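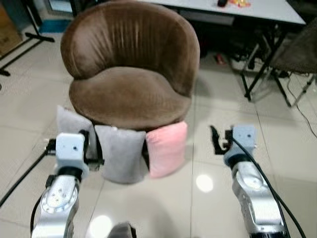 Fig. 1. Brown tub chair with three small cushions along the front base: two gray, one pink.

Search this site: Type a keyword Go

Home Furnishings Basics - Handout 4: Small Cushions and the Deep Seat

Okay, back to chairs! Last time we ran out of minutes before I got to cushions, so grab the worksheet from Handout 3 and we'll carry on from the middle of it.

I love a tub chair (my Hijazi at home has been through two moves and a puppy), but the seat is deep and the arms wrap around you, so whatever you put in there takes up sitting room fast. Start with the cushions out of the chair. Line them up, step back, and look at the colors against the upholstery before anything goes in. Gray goes quiet next to chocolate brown. Pale pink jumps forward, so it usually wants to be the last one in and the one you see first. 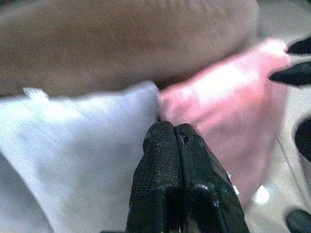
Fig. 2. White cloth against pink, close up.

Light fabrics side by side are harder than they look. A white with a hint of lavender in it can seem plain until you lay a bubblegum pink right next to it, and then - wow, there's the lavender. Do your swatch test near a window and write down what you notice in box 5 of the worksheet. Check your edges too, and if there's a label, turn it to the back.

Now placing. Hold the piece over the seat first and see how it hangs. Soft covers wrinkle where you pinch them, so give the corners a little tug once it's down.
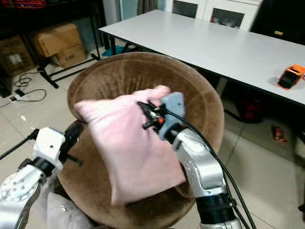 Photo: Stasside course archive

Velvet shows every touch, and I kind of like that. Brush the seat one way with your palm before the cushion goes down, then leave it alone. For next class, please try two arrangements on any chair you have and bring a sketch of each. The Rakau reading starts on page 66.

Comments (3)

zoneo_fan: Tried the swatch thing on my couch and now I hate my white pillows, thanks a lot!

Tess1507: Does a dining chair count for the sketches?

Reply from instructor: Sure does - pick one with a padded seat if you can.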